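Tastside Escort Vehicle Equipment
Wheels and Tires > Run-Flat Inserts

Lesovus Run-Flat Insert, two-piece
Sold per axle (two wheels)
Price: $714
Stock: ships from Doltdale
Listing notes by Bianca Matei

We stock this insert and we'll sell it to you, but read the page first. The maker's sheet makes three big promises and I only believe one of them.

A run-flat insert is a hard ring that bolts around the wheel inside the tire. When the tire loses air, the vehicle drops onto the ring and you keep driving. Armored sedans and escort SUVs have used them for a long time and the idea is sound. What changes from brand to brand is how far you get, how fast, and what shape the wheel is in when you stop. On those three points the Lesovus paperwork is short on detail. It gives a distance with no load next to it. It gives a speed with no road surface next to it. I asked for the test report in September and got the brochure again, in color this time.

The part I do believe is the fit. The two halves meet cleanly, the bolts are captive, and the ring sits where it should on a standard drop-center wheel. The smallest tire it goes into is a 225. Anything narrower and you should be looking at a different product.

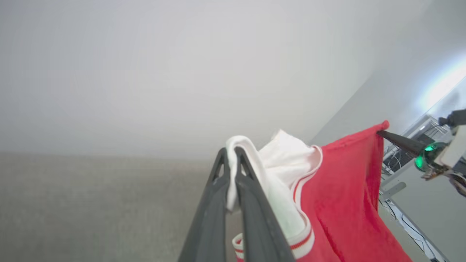 Seon-mi Wi: We put these on the lead and follow cars and took them off the lead car after one season. No complaint about the ring itself. The extra weight at each corner made the steering slow to come back to center, and our drivers hated it in the lane change drill. Kept them on the follow car, where it seems to matter less. I'd want to see a real load number before I bought again.

So would I. The box says "suitable for armored use," which could mean a sedan with door panels or a full build with thick glass all the way around. Those are very different weights. Until the maker puts a figure in writing for each wheel, I tell customers to treat it as an insert for light protection only. If your build added more than 1000 pounds over factory weight, call us before you order. We will probably talk you out of it.

Fitting

You need a tire machine with a helper arm, a torque wrench, and patience. The printed guide says any shop can do it. Our shop took almost 90 minutes on the first wheel, and they do this for a living. The second wheel went faster.

Pressure sensors are the usual casualty. Band-mounted sensors clear the ring. Valve-mounted sensors may not, and the guide skips the question completely. Measure yours.

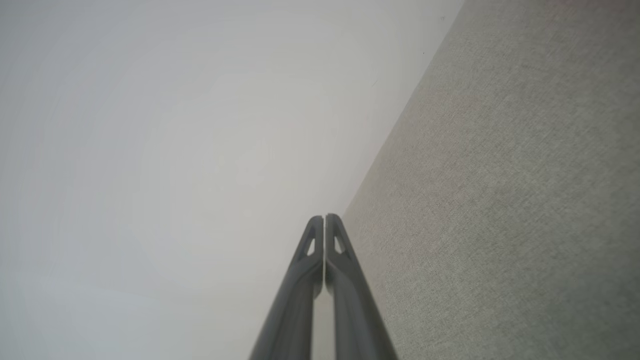
The joint between the two halves is where I would spend my inspection time. Each half is cut at an angle on the inside edge, and when the bolts are snug there should be an even line from one side of the ring to the other. If one bolt has been run down ahead of its partner, you get a gap that is wide at the bottom and closes up toward the top, much like the outline of those two dark gray fingers leaning in until their tips almost touch. Back both bolts off and start over. Do not try to pull the gap shut with more torque, whatever the forum posts tell you.

Compared with the Masilela band

People ask, so: the Masilela is one piece, comes on a strap, and is lighter in the hand. It also needs the old tire cut off when you service it, at least the way our shop does the job. The Lesovus comes apart with a hex key. For a fleet that rotates tires often, that is a fair reason to pick it. For a car that sits in a garage between visits and parades, I'm not convinced it is worth the difference in price. 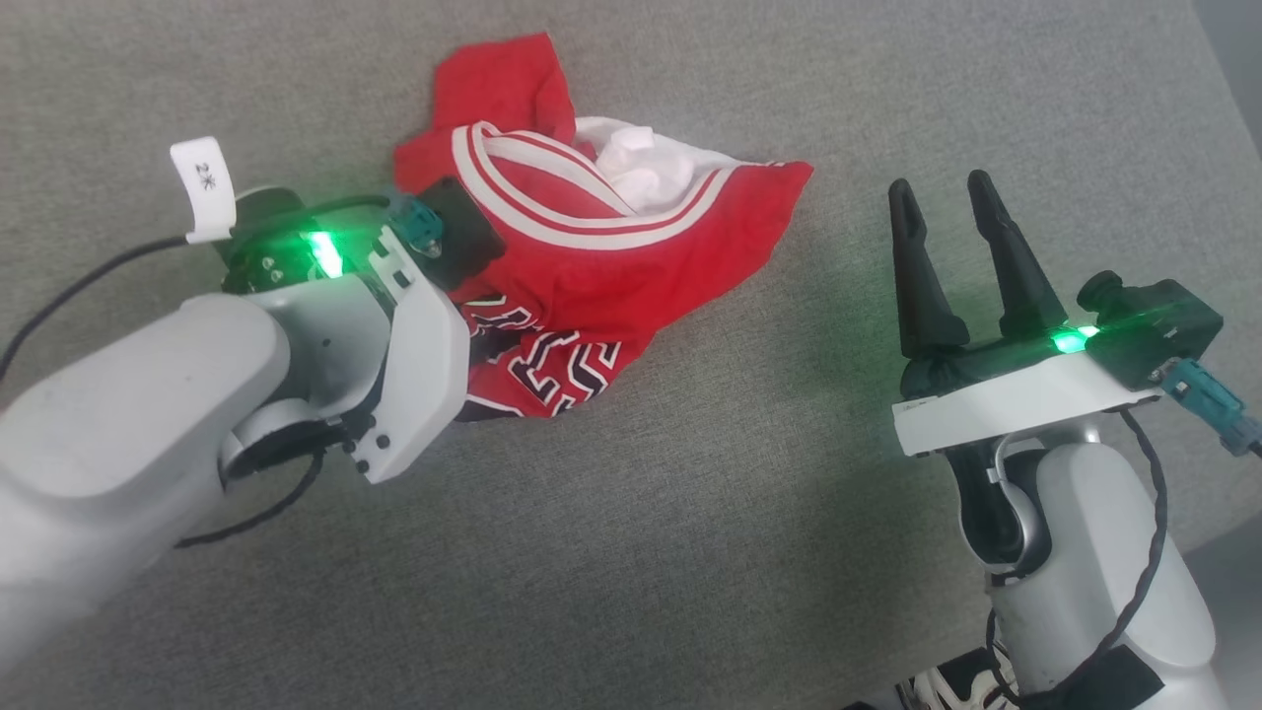 Red garment and gripper, green indicator lit.

What's in the box

Four half rings
Captive bolts, fitted
Hex key (use your own, this one rounds off)
Tube of assembly lube
Printed guide, one folded sheet

Not included: sensors, valve stems, balancing weights

Returns

Unfitted sets only. Once the lube is on the ring we can't take it back. Please don't wipe it down and try, we can tell.

Warranty

The maker covers cracks in the ring and nothing that happens after you have driven on it flat. Read that again if you were counting on the warranty. A ring that has been used once for its purpose is scrap as far as they are concerned, and on that point I agree with them. Replace it, and have the wheel checked for runout before you put a new one on.

Related: bead locks, self-sealing valve stems, heavy spring kits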